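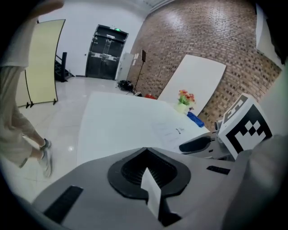
Gray housing with black rubber strips, marker cube toward the right.

Forum index > Bags, Cases and Straps > Padded inserts: closed-cell or open-cell for a daily carry?

f8_and_late
Posts: 2763
I am replacing the padded insert in my shoulder bag. The old one is a Plendance, the medium size, with gray open-cell foam under a brushed liner. The base panel has gone flat under the body and the camera now sits close enough to the bag floor that I feel it touch when I set the bag down on tile.

Load is one mirrorless body with a short zoom attached, one small prime, charger, two batteries. The bag itself is unpadded canvas and I want to keep it.

Candidates:
Plendance medium again, same foam as before
Osagie insert, closed-cell, thinner walls, stiffer
Cut my own base from sheet foam and keep the old walls

Does closed-cell hold its thickness under a constant load, or does it just fail more slowly? The bag is packed most of the time. I don't unload it at night.

tripodcollar
Closed-cell takes a set too, but less of it. The cells are sealed, so the trapped gas carries part of the load. Open-cell vents and then you are only relying on the polymer. For a load that never comes off, closed-cell is the right material.

The tradeoff is that it feels hard. People squeeze it in the store, decide it won't protect anything, and buy the soft one.

mothballed_rangefinder
I would not go that far. Stiff foam at a thin gauge transmits more of a small knock than soft foam does. Putting a bag down on tile is a small knock. Dropping it down a flight of stairs is a big one. The two call for different foam, and the first happens every day.

I have the Osagie. The walls are good. The base is the same thickness as the walls, which I think is a design mistake.

tripodcollar
A soft foam that has already bottomed out transmits all of it. That is the condition the OP is describing.

mothballed_rangefinder
Yes, after years of use. A new one would not be bottomed out. You are comparing a new closed-cell panel with a worn-out open-cell panel.

f8_and_late
For the record the Plendance was flat at the base within one winter. I didn't notice until I took the bottom divider out to clean it. The walls are still fine. I have no complaint about the dividers either, the hook tape still grips.

lenscap_dept
Layer it. Closed-cell sheet on the bottom for the load, a thin soft sheet on top for contact. That is how the better hard case liners are made. Cut both to the bag floor, round the corners, and drop the old insert on top of them. You lose a little depth and nothing else.

My sheet is 4 mm closed-cell with a soft layer of the same gauge over it. I used a new blade and a steel ruler. Do not glue the two layers together, the stack will curl when it takes a set.

ashgrove_prints
Whatever you buy, check the seam along the base. I returned two inserts in August for the same fault, a bound seam that runs directly under the camera. It makes a ridge and the body rocks on it. Neither was an Osagie or a Plendance, they were unbranded.

f8_and_late
@lenscap_dept How much does the stack raise the body? My flap closure is already near the end of its adjustment. I can lose a finger's width before the buckle stops reaching.

lenscap_dept
With the gauges I gave you it will be under a finger. Measure with the zoom retracted and the hood reversed. If the hood is mounted forward, that is where your clearance went.

slowshutterfast
Has anyone tried the Bustance wrap in place of an insert? It is a square padded cloth with hook tape on one corner. I carry a body in one inside a Rukdale daypack, no insert at all. The pack weighs less and I can fold the wrap flat when the camera is out.

tripodcollar
Wraps are fine for a lens. For a body with a lens mounted I don't like them. The padding ends up doubled on one side and single on the other, and you can't control which side faces the bag floor. Access is also slow.

slowshutterfast
You can control it. Start with the body face down on the taped corner and the doubled side always lands at the base plate. Slow, agreed. I shoot on walks and I am not in a hurry.

mothballed_rangefinder
I keep a wrap for the second lens and it has replaced one divider. Worth considering for your prime. It frees the corner where the charger goes.

ashgrove_prints
The liner on the Bustance sheds for the first few weeks. Wash it by hand before it goes anywhere near an open mount. The label says it weighs up to 100 g depending on size. Mine is the large.

f8_and_late
I don't want a wrap for the body — I take the camera out too often. A wrap for the prime makes sense and I may do that separately.

Plan for now is lenscap_dept's stack under the old Plendance. If the buckle won't reach I will take out the old base panel, the stitching is a single line and should unpick cleanly. The Osagie stays on the list in case that fails.

tripodcollar
If you unpick the base, leave the liner fabric attached along one long side. It keeps the walls square. Without any base they splay when the bag is empty.

mothballed_rangefinder
I still say buy a new soft insert and unload the bag at night. Foam recovers when you let it.

lenscap_dept
Some of it recovers. Post the thickness at the center of the old panel and at the corner, if you get it out. I would like to see the difference.

f8_and_late
Will do. Sheet foam is ordered, both gauges, 350 mm wide, so one piece covers the bag floor with enough left over for a second try.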